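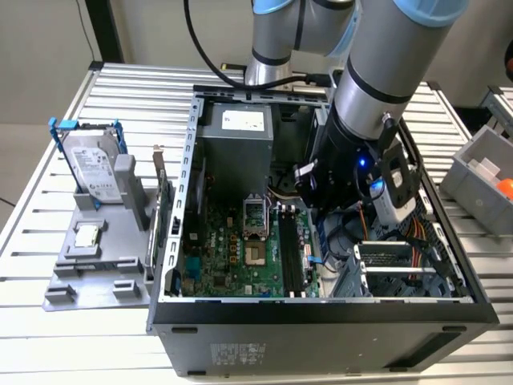
The arm over an open desktop tower, with the CPU socket still empty.

Motion Planning and Perception Engineer, Prultura (Trelldale site)

We have read plenty of ads promising the future of work. Our arm takes apart and rebuilds old PCs, and it is not very good at it yet. We want someone who finds that more interesting than a demo video.

The job is software. You would own the code between the camera and the gripper: finding the socket, working out where the processor sits in its fixture pocket, planning a path that keeps the forearm clear of the case rail and the cables. Cables are the worst of it. Our planner treats them as if they were not there, and you are welcome to be rude about that in the interview.

Our test log holds 2186 logged attempts. We read the failures first. If your habit is to report the best run out of 30, we will not get along.

You should have:
Solid C++ and Python, with code you can show or talk through
Time spent on a real arm, beyond simulation
A working grasp of camera calibration and why it drifts
Patience with force control on small, fragile parts

We do not care where you studied. We are also doubtful about end-to-end learning for this task – if you think we are wrong, bring numbers and we will give you arm time to prove it.

You would report to Magdy Kettani, who wrote most of Preta, our planning tool, and no longer defends all of it. Full time, on site, start in December.

To apply, send a resume and no more than 400 words on a robot result you stopped believing, and what changed your mind. No cover letter. The first call takes 30 minutes, and the technical talk after it takes 60. There is no take-home test.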